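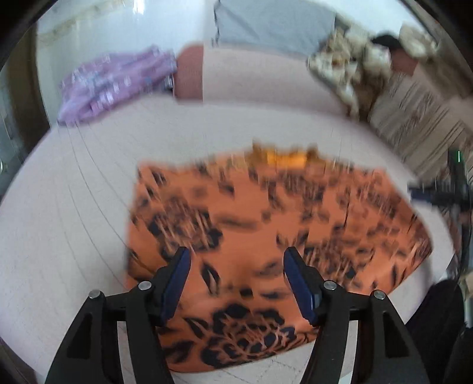
An orange print cloth laid out flat on the table.

Looking After Printed Cloths, Scarves and Napkins

Posted 04/10/2022 in Laundry and Linens

Most printed cloths wear out in the wash long before they wear out in use. The color goes first, then the hem, then the whole thing goes out of square and won't fold straight anymore. A few changes to how you wash and store them will get you several more years.

Before the first wash

Check for loose dye. Wet a corner with cool water, press it hard against a white paper towel and leave it there for a minute. If color comes off, wash that cloth by itself until the rinse water runs clear. Reds, oranges and blacks are the ones to watch. Salt and vinegar are often recommended for setting dye at home. I have tried both on cheap cotton prints and saw no difference.

Snip loose threads at the hem. Don't pull them.

Washing

Cool water, short cycle, inside out if it is something with an inside. Use less detergent than the cap suggests. I use a plain liquid one from Drekia, but anything without bleach or brightener will do. Brighteners make whites look good and do nothing for a dark print.

Keep printed cloths away from towels. Towels shed, and the lint shows up on every dark spot in the pattern. Zippers are worse. I lost a good table runner to the zipper on a pair of work pants.

For hand washing, a dishpan holds enough water for one large cloth or four napkins. Push the cloth down and lift it, and leave the scrubbing for actual stains. To get the water out, roll it in a dry towel and press along the roll with your forearms.

Stains

Grease: dish soap, rubbed in dry, left for 15 minutes, then cool water.

Wax: put the cloth in the freezer, crack off what you can with a spoon, then iron between two brown paper bags on low. Move to a clean patch of paper as it soaks through.

Coffee and tea: rinse from the back of the cloth so the stain goes out the way it came in.

Rust: a rust remover made for fabric works but can take the print with it. Test the hem first.

Drying and ironing

Dry in the shade. I hung two matching napkins last September, one on the porch rail and one inside over the tub, and by the end of the month the porch one was visibly paler. Sun through a window counts too, so turn a tablecloth end for end every few weeks.

Iron on the back while it is still a little damp. Lay it flat first and smooth it from the middle out with your hands - that does half the work. If the cloth has gone out of square, have someone hold the opposite corner and pull gently along the short diagonal before you iron.

Storing

Folds left in one place for years turn into pale lines. Refold in thirds one time and quarters the next, or roll the cloth around a cardboard tube. Vestis sells padded tubes for this, though a wrapping paper core covered with an old pillowcase does the same job. Skip plastic bags. Cotton needs some air, and a bag will hold any damp you missed.

Cloths too far gone for the table still make decent drawer liners and gift wrap. Cut around the faded parts with pinking shears and they won't need a hem.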